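Section 4: Setting Up the Sandwich Table

Welcome to the sandwich table! If you have already put together the Yurt (Section 2) and stocked the play shelf (Section 3), you have everything you need to open for lunch. This is the station children go back to again and again, and once it is laid out properly it takes very little looking after. Read the whole section through before your first session – the steps are short, but a few of them depend on each other.

4.1 What you need

One table, at a height your children can reach across while standing
One green table cloth, from the bottom drawer of the Cellus unit
Two clear rectangular containers
One pink plate
The sandwich food set: bread, tomato, lettuce, bacon and the other fillings
The order cards (optional, see 4.6)
A damp cloth and a dry towel

The food pieces live in the drawstring bag marked SANDWICH. Please don't top up the bag from the pizza set or the breakfast set. The tomato slices look alike at first glance but the pizza ones are thinner, and children who know the game well will notice and complain.

CAUTION: Check every piece before every session. Anything split, chewed through or small enough to swallow comes out of the bag and goes into the repairs tin. The set is meant for ages 3 and up. If younger brothers or sisters are visiting, keep an adult at the table.

4.2 Laying the cloth

1. Wipe the table and dry it. Grit under the cloth works its way up through the weave.

2. Unfold the cloth and lay it so it covers the whole top.

3. Smooth it from the middle out toward the edges with flat hands. Fold lines are fine. You want to get rid of any ridge tall enough to tip a plate.

4. Tuck any long overhang under on the side where the children stand.

Note: We tried clips in March and took them off again the same week. Small fingers find them more interesting than the food.

Note: If you are short of a green cloth, any plain color will do, as long as the lettuce stands out from it better than ours does. Stripes and prints make it hard for children to spot a piece they have dropped.

4.3 Placing the containers and the plate

5. Put the plate in the middle of the table, within reach of whoever is making the sandwich.

6. Put one container to the right of the plate. This one is the pantry, and all of the food pieces start here.

7. Put the other container to the left of the plate, empty. This one is the lunch box. The finished sandwich goes in it at the end of a round.

8. Leave a hand's width of cloth on each side of the plate. Children lean on the table with one hand while they build with the other, and they need somewhere to put it.

Left-handed children may like the pantry and the lunch box swapped. Ask them! It takes two seconds and it makes a surprising difference to how long they stay.

CAUTION: The clear containers are easy to overlook on the floor. Always set them on the table or the shelf, never under the table between rounds.

4.4 Building the sandwich

The order below is the house order. It is the one printed on the cards, and it gives a nice steady stack. Go through it once with the children and then hand over.

9. Take one slice of bread from the pantry and lay it flat on the plate.

10. Add tomato on top of the bread.

11. Cover the tomato with a lettuce leaf. It's a frilly leaf and it will stick out past the bread. Let it.

12. Lay a strip of bacon across the lettuce, corner to corner.

13. Add whatever else the customer has ordered from the pantry.

14. Close the sandwich with the second slice of bread, or leave it open if the order card says OPEN.

15. Lift the whole sandwich into the lunch box with two hands, one underneath and one on top.

Step 15 is the big moment, and it is wonderful to watch. Expect plenty of dropped lettuce in the first few tries. Give the child time to sort it out before you reach in – most of them will slide a hand under the bread by the third go and look extremely pleased about it.

Note: If the stack keeps sliding, the bacon is usually to blame. Have the child turn it so that more of it lies over the bread.

4.5 Checking a round in progress

It helps to know what a well-run table looks like at the halfway point, when step 12 is done and the rest of the order is still to come. The lunch box should be empty, the open sandwich should be on the plate, and the pieces still waiting should be together in the pantry. If you find fillings scattered across the cloth, stop and gather them back into the pantry before going on. Children can plan the next layer much more easily when they can see what is left.

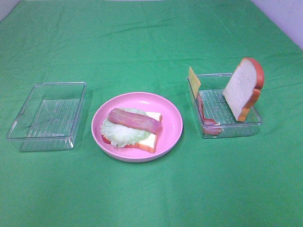 Taltosthorpe Toy Library – Play Stations Team

Compare your own table against the layout shown. The bacon runs at a slant over the lettuce, and bits of the tomato are still peeking out from underneath. The bread doesn't need to be square to the table, and neither does the lunch box. A few wrinkles in the cloth do no harm either.

If your table looks different:

Pieces in both containers: move everything to the right-hand one and remind the group which is the lunch box. A paper label on the outside works well for readers.

Lettuce directly on the bread: somebody skipped the tomato. Let it go unless you are playing with order cards, in which case the customer may send it back (they love sending it back).

Sandwich built in the lunch box: fine for very young players. Take the plate away and let them build it there.

4.6 Playing with order cards

16. Shuffle the cards and put them face down beside the pantry.

17. One child is the customer and draws a card. The other is the cook.

18. The customer reads out the order or points to the drawings. The cook builds it, starting with the bread.

19. When the sandwich is in the lunch box, the customer checks it against the card and the two of them swap places.

Blank cards are in the back of the Tilura folder if your group wants to invent its own menu. Do let them. One Monday group came up with a sandwich that was bacon from top to bottom, with a slice of bread in the middle, and it is still the most requested order we have.

Note: With more than two children, add a waiter to carry the card across and a second customer to wait in line. Four is the comfortable limit at one table.

4.7 Packing away

20. Put every food piece back into the pantry container, then check it against the list sewn inside the bag.

21. Wipe the pieces, the plate and both containers with the damp cloth. Use plain water with a drop of dish soap.

22. Dry everything fully with the towel. Pay attention to the ridges in the bottoms of the containers, where water likes to sit.

23. Pour the food into the SANDWICH bag and pull the string tight.

24. Stack the containers one inside the other, with the plate on top, and return them to the play shelf.

25. Shake the cloth outdoors and fold it in quarters. It goes through the wash with the dress-up clothes.

CAUTION: Do not put the food pieces in the dishwasher or on a radiator to dry. They warp, and a warped slice of bread will never hold a sandwich again.

Missing or damaged pieces: write them on the pink slip in the Cellus unit and leave the slip for Hatice Özkan, who looks after replacements. Give the name of the piece and the set it came from. "One lettuce, SANDWICH" is plenty.

Next: Section 5, Setting Up the Market Stall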